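Kategorie: Robotik | Störungen und Sicherheit | Zweiarmige Systeme

Kabelschlaufenfänger (Fehlerbild)

Als Kabelschlaufenfänger, kurz Schlaufenfänger, bezeichnet man in der Robotik eine Störung, bei der eine außen am Arm geführte Leitung an einem Gegenstand, am Nachbararm oder am eigenen Gelenk hängen bleibt. Besonders häufig tritt sie bei zweiarmigen Tischaufbauten auf, die Gegenstände zwischen Körben umsortieren.
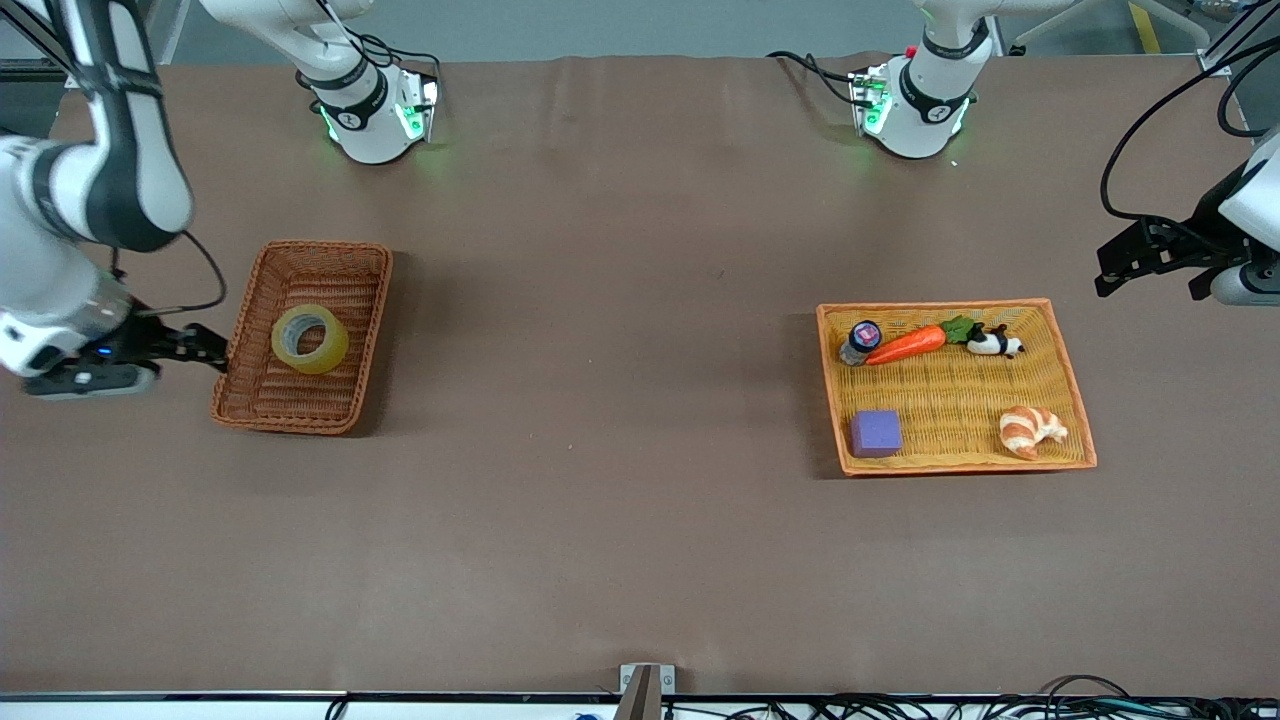
Entstehung

Greifer brauchen Strom und Signale, und bei vielen leichten Armen laufen die Leitungen dafür nicht durch die hohlen Gelenke, sondern außen entlang. Damit sich das Handgelenk frei drehen kann, lässt man Spiel: eine Schlaufe, die in der einen Stellung straff anliegt und in der nächsten weit absteht. Genau diese Reserve macht das Fehlerbild so spannend! Ist sie zu kurz, zieht die Leitung am Stecker. Ist sie zu lang, schwingt sie in den Arbeitsraum hinein und kann sich dort um alles legen, was eine Kante hat.

Die Bahnplanung kennt die Schlaufe in der Regel nicht. Im Kollisionsmodell stehen Armsegmente, Greifer und Tischplatte, eine biegsame Leitung dagegen fehlt fast immer, weil ihre Form von der Vorgeschichte der Bewegung abhängt. Der Roboter fährt also eine rechnerisch völlig saubere Bahn und zieht dabei womöglich einen Korb mit.

Der Fall Grusavura

Am gründlichsten untersucht ist die Störung im Projekt Grusavura, das am Standort Fudton das Sortieren von Alltagsdingen und Spielzeuglebensmitteln erprobte. Im April blieb dort die Leitung des linken Arms am Rand eines Flechtkorbs hängen. Der Arm hob den Korb an einer Seite an, die Kraftüberwachung sprach erst an, als der Stecker am Handgelenk bereits halb herausgezogen war, und der Greifer verlor die Verbindung. Verletzt wurde niemand.

Snædís Lauritsen wertete daraufhin 378 aufgezeichnete Durchläufe aus und fand den Schlaufenfänger in 4 davon, zweimal davon ohne jede Fehlermeldung. Diese stillen Fälle sind das eigentlich Faszinierende an ihrer Arbeit: Die Leitung hatte sich kurz verhakt und wieder gelöst, der Korb stand danach etwas schräg, und der nächste Griff ging daneben. Im Protokoll erschien das als gewöhnlicher Greiffehler.

Erkennung

Ein gutes Anzeichen ist ein langsam ansteigendes Moment in den Handgelenkachsen, während der Greifer leer ist. Ein Zusammenstoß erzeugt dagegen einen steilen Ausschlag. Jurgita Pētersons schlug vor, beide Verläufe getrennt zu überwachen und bei langsamem Anstieg zunächst nur anzuhalten. Ein automatisches Zurückfahren kann die Schlaufe weiter zuziehen.

Statusleuchten helfen wenig. Sie zeigen den Zustand des Antriebs an, und der ist bei einer verhakten Leitung meist einwandfrei.

Abhilfe

Bewährt haben sich Klettbänder an den Armsegmenten, eine federnde Rückholung am Oberarm und eine begrenzte Drehung des Handgelenks. Die Firma Skudar liefert dafür einen Halter, der die Leitung hinter dem letzten Gelenk führt. Die Variante von Hendricks hat eine Sollbruchstelle am Stecker, die bei Zug nachgibt, bevor der Greifer beschädigt wird.

Vor jedem Eingriff von Hand ist der Arm stillzusetzen. Eine gespannte Leitung kann ihn beim Lösen ruckartig freigeben.

Siehe auch: Zugentlastung, Schleppkette, Kollisionsmodell

Zuletzt bearbeitet am 21. Oktober 2026 | Kontakt | Nach oben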